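# Notes for the lunch talk – eating well on a long hike

*(Wait for the back row to settle. Water on the left side of the podium.)*

Good afternoon, everybody, and thank you to Slavica Nikolovski for asking me back. Last time I ran over by 17 minutes and she was very kind about it, so I've promised to behave.

I want to talk about food on the trail, and mostly about the dull part, the packing you do at home the night before. My first long walk was the Senel loop, in December, with a bag of oranges and a whole loaf of bread. By the second morning the bread was crumbs and I was carrying a sack of peel up a hill.

*(Pause for the peel story if they look awake. Skip it if the coffee is late.)*

So these days I pack by the day. Each day gets its own bag, breakfast on top, and small things to nibble that I can reach without taking the pack off.
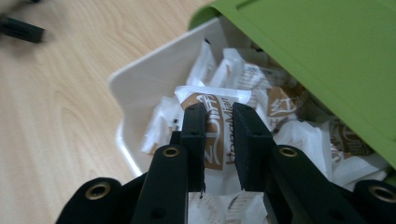
My old walking partner, Vlasta Dervishi, used to say that you should eat before you're hungry and sit down before you're tired. I ignored her for years! On the climb up to Jugah, which tops out at 2146 meters, I finally tried it her way – a bite at every rest stop, even when I didn't feel like one – and I came into camp cheerful enough to cook for the others.

*(Slow down here. People like to write this bit down.)*

Now, dinner. Pick meals you already like at home. Cook each one once in your own kitchen, with the little stove and the little pot, and see how long it really takes. I carried a lentil dish up to Dulus that needed an hour of simmering, and we ate it half raw in the dark with our hats on.

Bring 2 dinners that only need hot water, for the nights when the weather turns or your feet have had enough. And do pack something salty, because by late afternoon you will want it far more than chocolate.
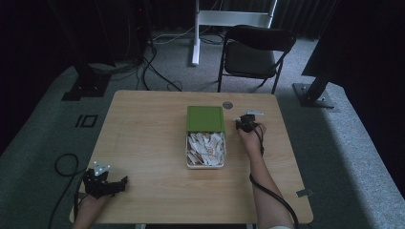
How much extra food should you take on a week's walk?

One full day's worth, so for 7 days on the trail you pack for eight, and you keep that last bag at the bottom where you won't be tempted by it.

*(Take hands now. Slavica has the microphone. Remind them that the sign-up sheet for the Prunness walk is by the door, and that pens tend to wander off.)*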